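7 August 2019

Dye bench, second run of the madder series. Picking up where the last page stopped, so the recipe for the mordant is there and I won't copy it out again.

Fiber today is the Jusarstead wool, the gray-white lot, spun as a two-ply. Weighed out 700 g dry in skeins and tied each one in figure eights with cotton string. The ties on the last run were too tight and left pale bands all the way through, so these are loose enough to get a finger under. Scoured in the big steel pot with the plain soap, two rinses, second rinse clear. The Jusarstead still smells of sheep after scouring. The Testano never did.

Mordanted with alum only. No cream of tartar this time, which is the one thing I changed from the first run. Left in the bath with the lid on until it had cooled by itself, then squeezed out and went straight to the dye pot without drying. If the color comes up browner than last time I will blame the tartar first and the water second.

Madder is from the Sinora sack, ground coarse. Soaked overnight in a bucket and poured off the first yellow water. That water dyed a scrap of wool a weak tan when I tried it, so I kept a jar on the windowsill in case anyone wants a tan. It will need using soon or throwing out.

Brought the pot up slowly. The rule on the wall card says to hold at 70 C and not go over. The burner on the left overshoots badly and has to be turned down well before you get there. I stood over it this time. It crept up twice and I pulled the pot half off the flame both times. Held for 2 hours, turning the skeins with the dowel. Color at the first check was orange like a brick. At the second check it had gone redder, and by the end the outer skeins were a good deep red and the ones in the middle were behind. They are packed too close at this weight. Either a bigger pot or two batches.

Left them in the pot to cool, then rinsed. A lot of loose root stuck in the wool. It shakes out once the skein is dry but it makes a mess of the floor, so do the shaking outside. Next time the madder goes in a muslin bag, even though the bag slows things down.

Compared wet against the Meléndez card. We are between the second and third reds, closer to the third. The card was made with chalk in the bath and we didn't add any. Our tap water is on the soft side and I think that accounts for most of the gap. Want to try a pinch of chalk in a small pot before doing it with a whole batch.

Samples. Cut a length from each skein, knotted once for outer and twice for inner, and hung them on the nail by the door. Please don't move them to the radiator. The first run's samples went up there and one of them scorched at the end, and now I can't tell what was dye and what was heat.
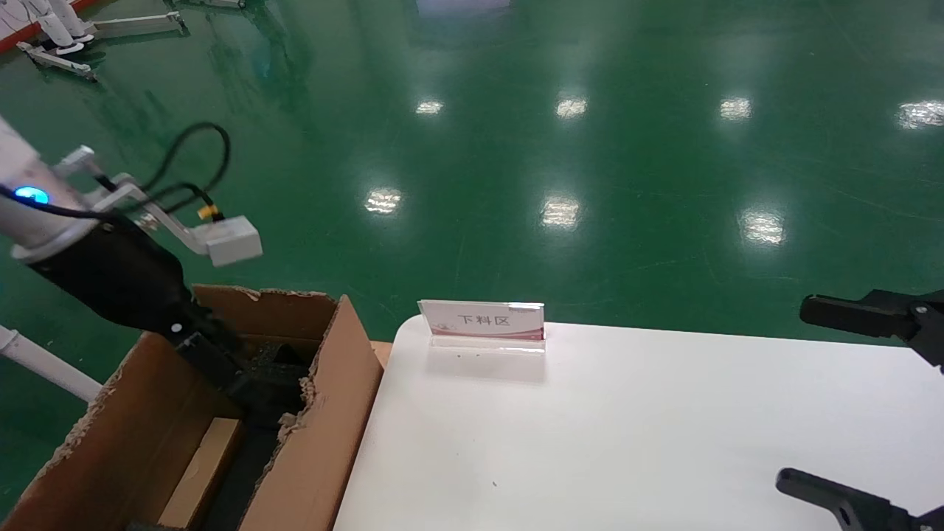

Storage for the dry wool needs sorting out before the next delivery. The undyed skeins have been living in whatever they arrived in, and moths are the main worry, with dust a close second. A brown cardboard box with its flaps open and its edges torn and frayed won't keep either one out, and I don't want any more wool going into boxes in that state. Lidded tubs would do. Until we have them, tie the skeins up in clean cotton bags, label the bag with the lot and the weight, and keep the Testano and the Jusarstead apart. They look nearly the same under the bench light and take the dye very differently.

Stock after today: one more full batch of the Jusarstead, a partial of the Testano that isn't worth mordanting alone, enough alum for the month. Madder is getting low in the sack. The price from Sinora was 25 a bag last time and the ground root was finer than what we have now, which I'd take again.

The exhaust bath is still in the pot with the lid on. There is color left in it. Planning to put a few small skeins through tomorrow with no fresh madder and see how far down toward peach it goes. Iron afterward on one of them, in the old enamel pan only. Keep the iron spoon out of the alum pot.

To do: muslin, chalk, lidded tubs, new string. Left burner needs looking at.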